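Calby Block Set: Set-Up Guide
Section 2: Getting the blocks and the bin ready

By Jiahui Xie
August 11, 2020
Print this page | E-mail this page
Shares 40 | Comments 20
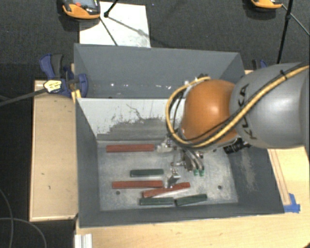 Fig. 2. Reddish-brown and dark green blocks in the shallow gray bin.

Okay, box open, lid off, now what? I've set this thing up more times than I care to admit (at home, at the library, once on a picnic bench in November!) and this is the order that works for me.

1. Put the bin on a table that doesn't wobble. I like a light wooden one, but any flat top will do.

2. Wipe the floor of the bin with a dry cloth. Mine collects dust and specks like you wouldn't believe, and a few smudges on the back panel never come off. I quit fighting those.

3. Go through the blocks one at a time. Run a thumb down each long edge and set aside anything chipped.

4. Lay the reddish-brown blocks in first, flat, with the longest one along the back. Then add the dark green ones, short pieces toward the middle and a couple along the front.

5. Nudge the blocks apart until you can get a finger between them. If two end up almost touching at the corners, that's fine for the first game.

Note: You don't have to line everything up! I leave some pieces at a slant on purpose, and the kids find it a lot more fun to sort from a bin that isn't too tidy.

Note: If you also own the Floment add-on pack, keep it in its own bag for now. Those pieces come in at Section 4.

CAUTION: Check the bin for small metal parts before little ones play. Pick out anything that isn't a block.

CAUTION: Don't soak the blocks. A barely damp cloth is plenty, and let them dry all the way before they go back in the box.

6. Count the pieces against the card inside the lid. If you come up short, look under the cardboard insert (I've found more than one hiding there) and then write to Wandivier with the set number, which is 2,046 on the first edition.

Go on to Section 3, Sorting by Color.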